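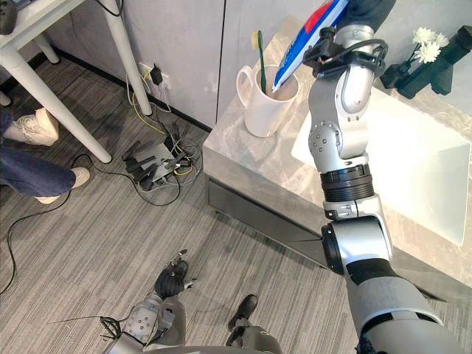 Herkormont Lester household arm kit: one month in a bathroom

Posted Aug 5, 2018 by Nimal Wickramasinghe

I do facilities work for a group of serviced apartments, and we get pitched cleaning and tidying machines all the time. The Lester is the first one I've been allowed to keep long enough to form a view. I tried it on the bathroom reset, the five-minute job between guests: toiletries back in the mug, bench clear, basin wiped, towels changed.

Putting the toothpaste away was the job I used as my yardstick. It sounds trivial. The mug is narrow, the toothbrush has already taken up some of the room, and the tube has to come down at an angle without shoving the mug along the bench. I ran it 100 times over the month with a full tube, and it got the tube in and left the mug upright 50 times. Most of the misses were the tube catching on the rim. The arm would stop, back off and wait for someone to tell it what to do. It never broke a mug, which I'll give it credit for.

A half-empty tube was much worse. It folds where it's gripped and the end swings about. I stopped counting those and wouldn't plan around them.

Speed: a good run took 3 minutes from start to finish. Sumathi Kaimal, our senior housekeeper, has the whole bench done in less than that and is onto the mirror. She found the arm handy for one thing, holding the bin liner open, and that isn't in the manual.

Wiping the basin was fair. It covers the flat and the sloping sides well enough but misses the join around the waste, so you go over it by hand anyway. Towels I'd call a fail. It can carry a folded one. It can't fold one, or hang one straight on a rail.

Setup was easier than I expected. The Pososen software loads off a laptop and the calibration steps are in the right order. Cabling is a nuisance in a small room, and I'd want it tidied up before any guest or cleaner had to step around it. Support answered my emails within a day, except for one about a noisy wrist joint that took a fortnight.

I also had a look at the Cropper, which is cheaper and made for packing benches. Reto Riedl runs one in his warehouse and rates it for boxes of the same size, all day long. He wouldn't put it near anything soft, and neither would I.

Would I buy the Lester? Not for housekeeping. If you have a workshop or a training college and want something to learn on, it's well built and hard to upset. For bathrooms I'd want 1000 runs without a person standing by before I changed a single roster. Herkormont says there's an updated grip program coming in November and I've asked to try it on the half-empty tube.

Build: good
Setup: good
Basin wiping: fair
Toiletries: fair with a full tube, poor otherwise
Towels: poor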